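Test kitchen notebook, Stasanside
February 21, 2026

Lemon shortbread bars, batch 4. Still after a base that holds when the bar is picked up by one corner. Batch 3 crumbled on the long side and was pale underneath.

Changes from last time: butter straight from the fridge, grated, and one yolk in place of the two spoons of milk. Flour is the Vandwood soft white, same bag. Base weighed 1064 g before pressing, split over two tins. Pressed with the flat of a measuring cup and docked all over with a fork.

Tin A went in as soon as it was pressed. Tin B sat in the fridge while I did the zest.

Blind bake, middle shelf. Left oven runs hot at the back so both tins got turned halfway. Tin A shrank from the sides and left a gap where the filling will run under. Tin B stayed put, even color, a bit darker in the corners. Chilling stays in the method from now on.

Filling: 200 g sugar per tin, juice, zest, whole eggs, one spoon of cornstarch. Tasted sharp, which I like, but the Tritstead cafe asked for something milder last August and they are the ones buying it. Next round I will take out some juice and leave the sugar alone. Poured onto the hot base. Skimmed the foam first - batch 2 had that freckled skin on top and I don't want it back.

Pulled both when the middle moved a little and the edge didn't. Cooled on the rack, then fridge. Cut tin B with a hot knife, wiped between cuts. Clean edges. Corner test: two bars held, one bent but did not break. Tin A leaked as expected, so those are for staff.

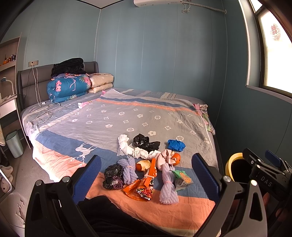

Cost comes to 54 cents a bar on the current butter price, and that is without the box. Zaki cartons hold eight in two rows but the lids touch the sugar. Either dust at the counter or find a deeper carton.

Keep one of tin B covered at room temperature and one in the fridge, taste both on Monday. Check if the base goes soft.

To do before batch 5:
- order 38 lemons, unwaxed if they have them
- oven thermometer for the left oven
- relabel the cornstarch tub, it still says icing sugar
- try the base with a pinch more salt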